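Gripper lets go mid-pour after cable snag, anyone else?

cullabot25
So excited about this drink-serving setup and so annoyed with it! Two arms, one table, and on the 9th run in a row the left gripper opened in the middle of a pour. Metal cup went straight down. No error on the pendant, it just let go. I restarted and it ran clean for the rest of the afternoon.

Ellach_Tinker
Love this project. My money is on the cable. If it drags on the table it tugs the connector every time the wrist turns, and you get a dropout too short to log.

nishad_fan
Disagree, sorry. A loose connector should leave the fingers where they are. Sounds more like your script sent an open command twice. Check the queue first.

cullabot25
Checked it, one open command per run, all at the end. But the cable idea has me hooked, there's way more slack than I remembered.

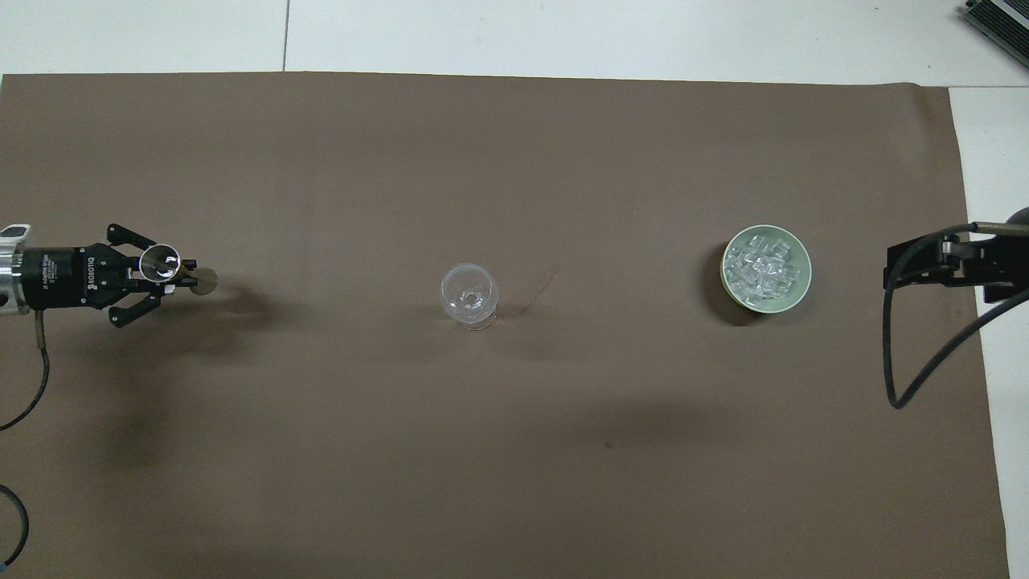 I'm going to clip it along the arm tonight and then do 1000 cycles with water before I let any guests near it (can't wait for that part).

timmont_lab
Please add a stop on lost grip too! Ours at Timmont kept pouring with an empty hand for 2 whole runs. And keep people's hands out until it passes.

nishad_fan
Seconding the stop. Still say it's software, though.

cullabot25
Stop is going in first, then. Will post the logs, good or bad!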